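The woman from Tendau said that every house had a heart, and that ours was probably the kitchen table. I said every house had a furnace, and ours was making a noise.

She had been recommended by the people on the corner, who paid her for two visits and now owned three baskets and a bench. My sister found the number. My sister also found the man who realigned her driveway, so I wasn't expecting much. But our mother had been gone since March, the house in Ollville had to be emptied before the sale, and the two of us had spent four weekends moving things from one room to another and calling it progress.

The Tendau method, as laid out in the booklet, went like this. You pick up an object. You put it on a bare table where you can see it properly. You wait. In time the object will tell you if it wants to go with you, go to somebody else, or be released. Released meant the dumpster. I asked about that and the woman said they preferred not to use the word.

"How long do you wait?" I asked.

"As long as it takes."

"There are 234 things in the hall closet."

She smiled at me like I had said something sad. My sister wrote down "as long as it takes" in her notebook.

We started at nine on a Tuesday. By ten we had done a lamp and a colander. The lamp wanted to go with my sister. I noticed that the objects mostly wanted what my sister wanted, and that the ugly ones were very open to being released.
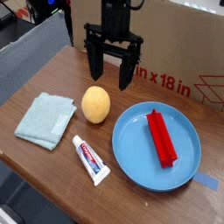
My mother never trusted a system in her life. She kept her bills in a Ziółkowski bakery box, flattened on one side where she had sat on it, and she paid them when the box wouldn't close. She didn't label anything. If you asked where the scissors were, she told you to think about where you'd go if you were scissors. So it seemed wrong to me, all this laying out, as if she had been a museum. A folded blue towel with its tag still on it, a little tube of Colgate, a yellow thing that could have been an orange or a lemon and was probably a toy, a light blue plate with something red and ridged lying across it. What was any of that supposed to tell me? It told me she had teeth. I stood there with my arms crossed and the woman from Tendau stood beside me with her eyes shut, and I thought about the 105 dollars an hour.

"I'm feeling the fruit," she said.

"It's plastic or something," I said.

"Things hold on to people."

"Then why did we lose the good umbrella?"

My sister asked if I could please go and check the basement.

The basement was worse, but at least it was quiet. There were more than 41 jars on the shelf by the water heater, and I quit at that point and sat down on the steps. Nothing spoke. A jar of screws sat there being a jar of screws. I have read that people who buy into this kind of thing feel lighter afterward, and I don't doubt it. They've paid somebody to carry boxes to the car.

When I came back up they had finished the lunch plates and the woman was explaining the advanced course, held twice a year at a retreat center out in Grindulow. Four days, meals included, 3000 dollars if you signed up before the end of the month. You brought one object. My sister had the pen in her hand.

"What do you do with one object for four days?" I said.

"You'd be surprised," said the woman.

"I would, yes."

She didn't take offense. I'll give her that. She packed up her booklets, said we had done some beautiful work, and asked if either of us was attached to the colander. My sister looked at me. I said it hadn't mentioned anything. So the colander went out the front door under her arm, and down the walk, and into the back seat of a very clean car.

We did the rest ourselves. It took until dark. I said keep, she said toss, we argued over the radio, and I won the radio and lost the good chair. The towel went into the box for the shelter and so did the plate.

I had the yellow fruit in my coat pocket when I locked up. I don't know how it got in there. I'd like to say it asked, but my sister would write it down.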